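Subject: Re: Chores, again (was: the Grandivau demo)
From: Ferhat Kurtuluş
To: the home automation list
Wednesday, 11:40 pm

Magbanua wrote:

> I don't see how anyone can watch the Grandivau video and still
> say we are ten years out. It clears a table, it loads a rack, it
> wipes down. No cuts that I could find. Sokar says their unit will
> do the same for 800 a month on lease, and they are taking names.
> At some point the skeptics on this list need to say what WOULD
> convince them, because it seems to move every time.
> Also, collecting data by hand is getting cheap. People with two
> grippers and a table can do a whole kitchen in a month. The
> learning part is solved, it's a matter of hours logged now.

Fair question, so I'll try to answer it and stop moving.

First the video. I watched it four times. I didn't find a cut either, and I'm not accusing anybody of anything. But it is one table, one rack and one cloth, and we don't know how many takes went before it. When I asked on their forum I was told the success rate was "very high." I have worked in maintenance for 19 years and I have never once been allowed to write "very high" in a report.

Second, the lease. At 800 a month I would want it to do the dull stuff without me in the room. If I have to stand there and watch it put the sugar away, I have paid 800 to watch sugar get put away. Sokar's page has a line near the bottom about "supervised operation during the introductory period" and I could not find how long the introductory period is. If you have it in writing, please post it.
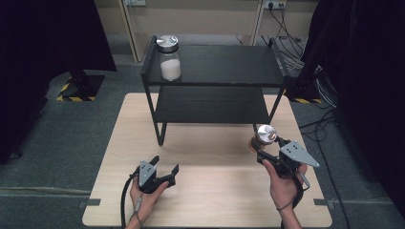 Putting things on a shelf is the chore I would pick for a test, and I mean a boring little shelf, two tiers, nothing fancy. It sounds like the easiest job in the house. Then look at what the job is made of. A glass jar with a shiny lid is already up on the left end of the top tier, and the next one is a small jar, also with a shiny metal lid, held tilted in the right gripper. Both of those grippers have a person's hand on the handle. Everything hard about the job is still being done by the person: which jar, how tightly, when to straighten it, where there is room. I don't doubt you can log a great many hours that way. I doubt the step from there to my kitchen, where the jar has honey on the outside and my wife has moved the shelf.

We went through a small version of this at the Siratdale plant. There was an arm for moving filled containers from a bench to a cart. The vendor gave us 1,839 picks from the acceptance run and they were good picks, I was there for part of it. Then purchasing changed the lids. Same container, same diameter, glossy lid in place of the matte one. The cell stopped 632 times before the end of December, and each stop meant one of us walking over, opening the gate, setting the thing upright and pressing reset. It did get fixed. The fix was to go back to the old lids.

So, what would convince me:

A shelf it has not seen, in a house the company did not choose. Jars out of somebody's cupboard, some full and some nearly empty, glass included. No operator on a headset in the next room. All the attempts posted, with the drops. And the same thing again a month later without anyone coming by to retune it.

I'd take that over any number of videos. I would even take a bad score, say it gets most of them and breaks a few, as long as it's the real score. A machine that slowly puts away most of the groceries is worth something to my mother, who can't reach above her shoulder anymore. I'm not against the idea - I just want to know what she would be getting.

On "solved": a dishwasher is solved. I load it, I leave, I come back.

If anybody here has put their name down with Sokar, could you ask them who pays for breakage? I wrote to them twice and got the brochure both times.

Ferhat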